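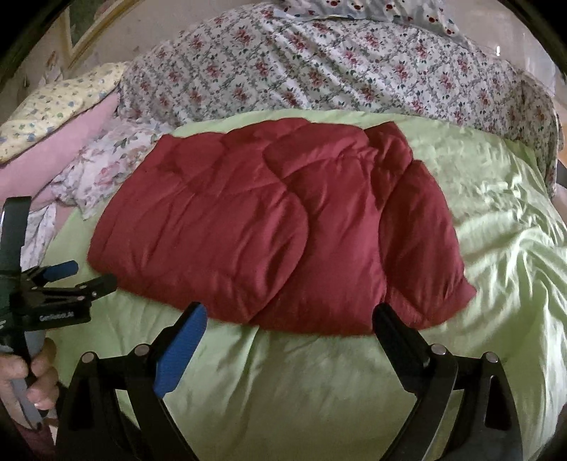
Search this site Enter keyword Go

Paewai Two-Stage

4 min read

The Paewai Two-Stage is a footrace held over two consecutive days in February between the towns of Pukden and Jestside. It is run on unpaved roads, farm tracks and one section of marked trail, with an overnight stop at Paewai, from which it takes its name. Results are decided on combined time. The total distance is 30 miles, divided unequally between the stages.

Course

Stage one leaves Pukden by the old mill road and follows the river upstream for its first half. The surface is packed gravel with short stretches of broken asphalt near the bridges. Beyond the second bridge the route turns away from the water and climbs 1,000 feet to the Prornska saddle, the highest point on either day. The descent to Paewai is steep at the top, then runs level along a fence line to the finish. The stage is 18 miles long.

Stage two covers the remaining 12 miles to Jestside. It has less climbing but is usually rated the harder day underfoot, as the trail section is rutted and holds water after rain. The last two miles are on a paved road with a slight downhill grade. A different finish, behind the Jestside ball field, was used in the early years and was dropped when the parking area was extended.

Format and timing

Stage one has a mass start. Stage two uses a pursuit start for the leading group: runners set off in the order they finished the day before, separated by the same gaps. Everyone outside that group starts together in a second wave, and stage one times are added afterward. A runner in the second wave can therefore place ahead of a pursuit runner on combined time without having passed that person on the road. Provisional results are posted only after both waves are in.

Ties on combined time are broken by the stage two time. If the tie remains, the places are shared.

The entry limit is 322. In the most recent edition listed in the results archive, 194 runners recorded a time on both days. Runners who finish one stage only are shown in a separate table and are not ranked.

Overnight stop

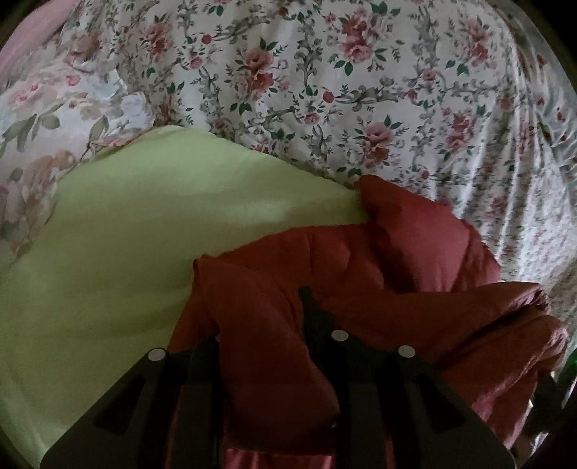
Stage two preparation is done at Paewai, where entrants sleep in guest rooms, rented houses or their own vehicles. Drop bags are trucked from Pukden and released by bib number. Each runner must repin the bib for the second day, as the stage one bib carries a different color strip. The handbook suggests laying out small items the evening before on a plain towel. Bedding with a close print, like these small pink roses and green leaves on a white ground, makes safety pins and salt tablets hard to spot, and rumpled folds make it worse. Replacement pins are kept at the start desk. Replacement timing chips are not, and a runner without a chip is timed by hand and placed in the second wave.

Required equipment

Both stages require a windproof jacket, a whistle and a container able to hold one pint of water. A foil blanket is required on stage one only. Kit is checked at the Prornska saddle - not at the start - and a missing item carries a time penalty of ten minutes. Poles are allowed on stage one and banned on stage two, where the trail section is narrow.

Headphones are not permitted on the paved roads at either end.

Cutoffs

There is a single cutoff on each day. On stage one it is at the saddle, three hours after the start. On stage two it is at the end of the trail section, and is measured from the second wave start for all runners, including those in the pursuit group.

See also: Stage race; Pursuit start; Prornska saddle

Page last edited 20/01/2022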